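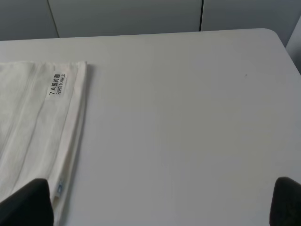

The softener is the guilty one, it always was, and you will measure water until autumn and come back to the softener. So I was told over the coffee this morning, and I could not answer well, so I write down here where I stand.

June, started 9:40, Nomura building, wash room

Subject: why cotton terry gets hard and drinks badly after repeated washing in the Lerninlow water. Continued from the previous entries.

The objection is fair as far as it goes. Softener leaves a fatty film on the loops, and a film like this slows the water going in. But our set A never met any softener. It has had 14 washes with the plain Zallton powder and tap water, and it is stiff as a board when it comes from the line. So there must be at least one more cause, and the film can only explain set B.

Conductivity of the tap water this morning: 935 µS/cm on the Julteck meter. I let the tap run before I took the sample, which I forgot last time, so please do not compare with the value on the previous page. I have put a small cross beside that one. Conductivity is of course not hardness. It counts all the dissolved salts together, and for calcium we still need the titration. The indicator bottle is nearly empty and what remains has a strange brown color, so I will not trust it. Ordered new.

Drip test, as before: one drop from the pipette, height the same as the glass stand, stopwatch from touching until the shine disappears. Set A takes the drop immediately almost everywhere. Set B lets it sit like a pearl, and then it goes suddenly. I find this difference interesting, because by hand I would have said that A is the worse towel. The hand says hard, the drop says thirsty. We have been writing "bad condition" for both, and I think now this was a mistake in our vocabulary. From today I use two words, stiff and repellent, and they are judged separately.

To the stiffness. There are two explanations I have read and I still cannot choose:

a) Mineral deposit. Calcium carbonate and leftovers of the powder dry on the fiber and glue the loops together.

b) Bound water. When cotton dries in still air, a little water remains between the fibers and holds them to each other like a weak glue. If this is right, then a towel will become stiff also with very clean water, as long as it is dried without movement.

These two can be separated, and I should have done it a month ago. Wash with deionized water, dry one half in still air in the cabinet, dry the other half on the line outside the window where there is wind. If (b) is the important one, the cabinet pieces should be stiff with no mineral at all. If they come out soft, I go back to (a) and apologize to the meter.

One thing which speaks for (b) already: when I bend and shake a stiff piece from set A, it becomes much softer in the hand, and almost nothing falls on the dark paper under it. With a real crust of lime I would expect some powder. It is only an impression, the paper was not weighed.

11:15. Rinse trial. Small pieces of set A, each in a beaker with 200 mL of deionized water and diluted citric acid, 5 minutes, then two rinses without acid. It fizzes a very little at the beginning, or I wished to see it fizz. The rinse water is slightly cloudy. Pieces pressed between blotting paper, not wrung, because wringing moves the loops and then we measure our own arms.
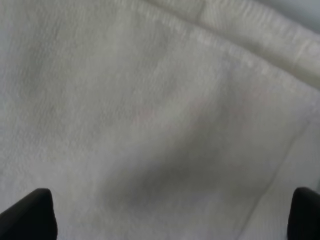
The acid pieces go in the cabinet beside the untreated ones, same shelf, with a hand's width between them so that air can pass. Last time they touched and the edges dried later than the middle, and this made the bending values useless. Please leave the cabinet door closed also if you only want to look.

About the bending test. The method we use is the simple one, a strip pushed over the edge of the inclined plane until it touches the slope, and then the length is read. For terry it is not very suitable. The strip has loops on both sides, it does not slide well, and if I push with more force the loops compress and I get a different number. I now put a thin ruler on top and push the ruler and the strip together. It goes more smoothly. The results with ruler and without ruler must stay in separate columns! I mixed them once and lost an afternoon.

Also I noticed that the direction matters. Cut along the warp the strip is stiffer than cut across. We did not mark the direction on the oldest pieces, so for these I can say nothing, and I have crossed them out of the table. From now on a small notch on the corner always shows the warp.

14:30. Detergent quantity. The Zallton package gives a dose for soft, medium and hard water, and we have always used medium, from habit. With our tap I suspect we should take the hard dose. Too little powder in hard water is perhaps worse than too much, as the softening agent in it is used up and the rest precipitates on the cotton. Only a thought for now, I do not want to change two things in the same week.

To the coffee objection once more: I would like set B split. Half continues with softener, half goes over to plain powder, and we see how many washes it takes until the drop goes in normally again. If it never recovers, I will buy the coffee.

Open points
- titration, when the new indicator arrives
- deionized wash, cabinet against line
- notch all remaining pieces
- clean the drain filter, it smells
- ask the Lerninlow waterworks if the supply is switched between wells in summer, this would explain the jump between May and now

16:50. Cabinet still running, humidity inside falls slowly. I read the strips tomorrow morning before anything else.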